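在仿真里收拾一张桌子

2026年10月5日 文/本刊记者

去马哈翁(Mahawong)职业学院之前,我对学生机器人社团的想象还停留在小车巡线和两台铁疙瘩在擂台上互相顶。所以当我推开实训楼三层那间教室,看见一屋子学生安安静静对着显示器,第一反应是走错门了——这不就是个自习室嘛!

带我进门的女生是社团的社长,大三,穿一件袖口磨得起毛的卫衣。她说没走错,机械臂都在屏幕里呢。我凑过去看,还真是,一条白色的机械臂正慢吞吞地往桌面上探,探到一半,停住了。旁边的男生叹了口气,把窗口关掉,重新来。

他们在准备一个叫“斯蒂维尔杯”(Stivell)的校际赛。赛题用一句话就能讲完:把桌上的东西收拾好。具体一点,主办方给一张桌子、一条机械臂、一个筐和一堆日常杂物,参赛队写程序或者训练模型,让机械臂听懂“把水果放进筐里”这样的指令,然后照做。初赛全部在仿真环境里跑,进了决赛才碰真家伙。

我当时心里嘀咕,收拾桌子,我妈能闭着眼干,值得办个比赛?后来我在那间教室里断断续续泡了好些天,这句嘀咕再也没好意思说出口。

先说说那个筐。赛题里的筐是塑料的,四周有一排排小孔,学生们管它叫“菜篮子”。我以为难的是抓,其实放也够他们喝一壶。机械臂夹着东西往筐上面走,手指头张开得太早,水果砸在筐沿上弹出去;张开得太晚,夹爪跟着一块儿杵进筐里,把筐顶得满桌跑。有个大二的男生给我放了一段他收藏的录像,一颗红色的水果从筐沿上弹起来,滚过整张桌子,掉下去,在地板上一直滚,滚到看不见。他给这段录像配了很抒情的钢琴曲,全社团的人都看过,看一遍笑一遍。

抓也不省心。圆的东西会滑,夹爪下去稍微偏一点,水果就顺着手指边儿溜走了。方的东西倒是不滑,可是高矮胖瘦不一样,牛奶盒夹高了会歪,夹低了手指又容易碰桌子。杯子更烦,带把儿的,把儿朝哪边得先看清楚。社长说她最怕杯子,她负责的那部分程序里,光是处理杯子的就占了一大截,别人问她研究什么方向,她说研究端茶倒水。

社团的训练节奏很像食堂打饭,一拨一拨的。服务器就那么3台,塞在教室后面的铁架子上,谁要跑长任务得在白板上写名字。白板上的字迹层层叠叠,有人写了“跑完叫我”,下面有人回“叫了,你睡着了”。我看着特别亲切,想起自己念书那会儿抢打印机的日子。

他们用的仿真平台叫福克特雷(Fukutley),赛事统一指定的。打开之后是一间空旷的屋子,当中一张木桌,机械臂立在桌子旁边,桌上的物件每一局都重新摆。学生们管一局叫“一集”,我头几次听见“我昨晚看了两百多集”,还真以为在聊电视剧呢。

那天下午社长跑的是“先收水果”这一项。绿的那颗先夹,红的排在后头,牛奶和杯子留在桌上别碰。听着简单吧?牛奶就挡在夹爪前头,一高一矮两盒,矮的那盒还歪着点儿。我搬了把凳子坐在她旁边,跟着屏住了呼吸。

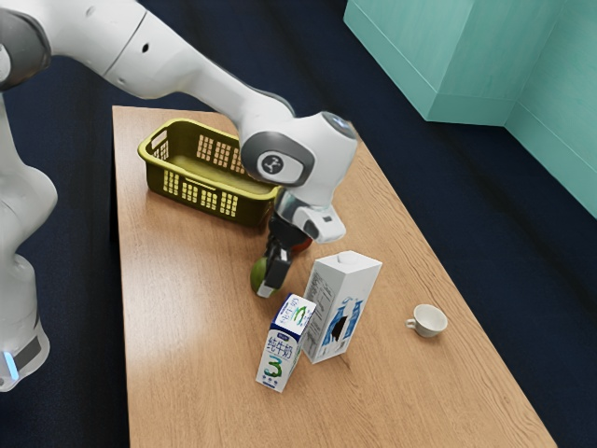
马哈翁职业学院 · 自动化工程系 · 桌面机器人社

“夹的时候我一般不太紧张。”社长盯着屏幕说,“紧张的是抬起来之后。”

她解释说,夹爪合上的那一刻,程序其实不太知道自己夹没夹住。真的机械臂能感觉到手指上的力,仿真里也能模拟出来,但他们早期的版本偷懒,没用这个信息,只要夹爪合上就默认到手了。结果机械臂经常空着手,一本正经地移到筐上方,一本正经地张开,再一本正经地回来,宣布任务完成。队员们给这个毛病起名叫“皇帝的水果”。

改掉这个毛病花了他们好一阵子。现在的做法是合上之后先往上提一小段,看看夹爪的开合宽度,再用摄像头确认一眼东西还在不在手里,在,才往筐那边走。多这么一步,每一集都慢了一点,队里为此吵过。有人觉得比赛计时,慢一点就少一点分;社长觉得空手跑一趟更丢人。最后拿数据说话,确认版赢了,吵架的两个人一起去买了奶茶。

说到摄像头,我问了一个很外行的问题:仿真里的东西不都是电脑画出来的吗,它们在哪儿,电脑不是清清楚楚?为什么还要“看”?

满屋子的人都笑了,不是嘲笑的那种,是“终于有人问了”的那种笑。管视觉的男生把椅子滑过来,兴致特别高。他说对啊,仿真里每个东西的坐标都现成摆在那儿,你要直接拿来用,初赛能跑得飞快,可是比赛规则不许。规则只给你摄像头的画面和机械臂自己的关节状态,跟真机器一样。到了决赛现场,谁也不会在水果上面给你贴个坐标。

他还给我看了他们怎么折腾画面。同一张桌子,灯光调亮调暗,木纹换深换浅,摄像头往左挪一点、往右挪一点,物件的位置更是集集不同。这么做是怕模型学得太死,只认得某一种光线下的某一张桌子。他们管这叫“给它见世面”。我说这跟养孩子似的,他想了想,说孩子应该比这个快。

见世面也见出过笑话。有一版模型特别喜欢绿颜色,你让它拿红的水果,它先往绿的那边去,快碰到了才拐弯。查了半天,发现训练数据里绿色水果出现得太勤,还老摆在顺手的位置。那一版后来被大家叫作“环保版”,存在服务器的一个文件夹里没舍得删。

数据是怎么来的呢?一部分靠程序自动生成,另一部分靠人。靠人的意思是真有人坐在那儿,拿着手柄,一集一集地遥控机械臂把水果夹起来放进筐里,动作全程录下来,给模型当示范。我到的时候他们已经攒了2,573集示范,目标早就超了,最初定的是2,000集。我问怎么还多录了这么多,一个负责录数据的女生说,录到后来上瘾了,跟打游戏一样,大家比谁的动作漂亮。

我也试了!必须写一写,因为实在太丢脸。手柄左边的摇杆管前后左右,右边的管上下和转腕,扳机管夹爪。听着不难,可是屏幕里的机械臂是从左边伸过来的,我的脑子却总觉得它应该从我自己的肩膀上长出来。我往前推,它往旁边走;我想往下,它开始拧手腕。好不容易挪到水果上头,一扣扳机,夹住了一团空气。第二次把牛奶盒碰倒了。第三次总算夹住了,我一激动手指一松,水果掉在筐外面。

录数据的女生很客气地说,这集就不存了吧。

不过她接着告诉我,失败的集也不是全都扔掉。他们单独留了174集失败的录像,按毛病分了类,滑脱的、碰倒的、撞筐的、空手的,隔一阵子就把新模型拉出来和这些老毛病对一对,看看还犯不犯。这个主意是从他们系的钳工课学来的,那门课的老师有一柜子做坏的零件,每年新生第一堂课先看柜子,再摸锉刀。我特意绕过去看了一眼那个柜子,有个零件的标签上写着“差一点点”,字写得很大。

社团成员的来路挺杂。自动化系的占大头,也有学软件的、学模具的,甚至有个学护理的,是冲着“以后能不能给病人递水杯”来的。她进来之后顺理成章地和社长一起研究杯子去了。她看问题的角度跟别人很不一样,别的队员关心杯子能不能夹起来,她第一句问的是:里面有水怎么办?赛题里的杯子不装水,大家完全没往那儿想过。那天晚上他们为这句话讨论到教室熄灯,得出的结论是这一届先不管,记在白板右下角,用方框框起来,旁边写着“勿擦”。

我离开的时候那个方框还在。

中间有一天我没去教室,跟着他们坐车去了切尔尼茨(Cernitz),邻市的一所学校,两家社团约好了互相看看。说是交流,其实大家心里都有点小九九,毕竟是同一场比赛的对手。切尔尼茨那边的队伍路子很不一样,几乎不用人录示范,规则写得密密麻麻,什么形状的东西从哪个方向下手、夹多宽、抬多高,全都有表。那张表打印出来贴了半面墙,看着像老式药铺的抽屉。

两边把各自的程序放到同一批摆法上跑。马哈翁的模型动作柔和,看着像个人在干活,偶尔会莫名其妙地发呆;切尔尼茨的程序干脆利落,一板一眼,但凡遇到表里没有的情况就当场卡住。有一局牛奶盒贴着筐放,两家的机械臂一个在旁边犹豫,一个一动不动,两边的学生看着对方的屏幕,乐得不行。回程的车上没人睡觉,都在说那张表。管视觉的男生说要不咱们也弄一张小的,就管贴着筐的情况。社长说行,你弄。他立刻就后悔了。

我比较好奇的是,他们到底图什么。学分?这个社团没有学分。奖金?初赛没有,决赛那点儿奖金分到每个人头上,大概够吃顿火锅。我拿这个问题问了一圈,答案五花八门。有人说简历上好看,很坦率。有人说室友打呼噜,教室凉快。学模具的那个男生说得最长,他说在车间里做一个零件,做完就是做完了,好坏一眼看得见;写这个东西永远看不见头,今天修好一个毛病,明天冒出来俩,他本来挺讨厌这种感觉的,可是有一回凌晨他起来看服务器,发现模型自己绕开了挡路的牛奶盒,从后面下去夹水果,他没教过它这么走。他就站在那儿把那一集看了好多遍。

我问他后来呢。他说后来发现是碰巧,再摆一次就不会了。

六月份社团刚接到赛题的时候,指导老师给他们开过一次会,内容只有一条:不许动赛题以外的东西。意思是别一上来就想做什么通用管家,先把这一张桌子弄明白。老师平时不太露面,露面就坐在后排看,看完问一句“这个是怎么知道的”,然后就等着。学生们私下里把这句话当口头禅,食堂阿姨说今天红烧肉卖完了,他们也互相问:这个是怎么知道的?

老师不愿意多聊自己,倒是愿意聊真机。学校有一条机械臂,锁在楼下的实验室里,进决赛之前社团只能隔着玻璃看。我问为什么不让他们早点上手,老师说真机撞一次桌子,维修单要走好几道签字,仿真里撞一天也就是费点电。又说,早碰真机的队容易去凑那一台机器的脾气,凑好了就不愿意再改了。我觉得有道理,但是看到学生们路过玻璃门时那种眼神,还是有点不忍心。就像路过蛋糕店。

仿真和真机之间到底差多少,社里没人敢打包票。桌面的摩擦、夹爪橡胶的新旧、牛奶盒里还剩多少奶,这些在屏幕里都是一个数字,到了现实里各有各的想法。他们的办法是在仿真里把这些数字也搅乱,盒子一会儿重一会儿轻,桌子一会儿涩一会儿滑,盼着真东西落在搅乱的范围里头。学护理的女生管这个叫“打疫苗”,这个说法现在全社团都在用。

最后一次去的那个傍晚,教室里难得热闹。初赛要交的版本当晚截止,白板上的排队名单被擦掉了,换成一张值班表。有人带了一大袋橘子,剥得满屋子都是香味。我注意到一件很好玩的事:只要橘子滚到桌边,周围的人就齐刷刷伸手去接,反应快得惊人,大概是在屏幕里看水果掉地上看怕了。

社长照例坐在她靠窗的位子上,跑提交之前的最后一轮检查。水果、牛奶、杯子,一集接一集地换摆法。她不怎么说话,过一会儿往本子上画一笔。旁边的男生想给那段录像再换一首曲子,问大家是要二胡还是萨克斯,投票投了个平手,让我来定。

我选了二胡。

版本是夜里交上去的,提交页面转了很久的圈,然后跳出一行字,说文件已收到。有人鼓了两下掌,有人已经开始收拾书包,学模具的男生蹲在地上找他的充电器。社长把电脑合上又打开,说想再看一集,就一集。于是书包又都放下了。

初赛成绩要等一阵子才公布。我跟他们说好,要是进了决赛,楼下那扇玻璃门打开的那天,务必叫上我,我带橘子。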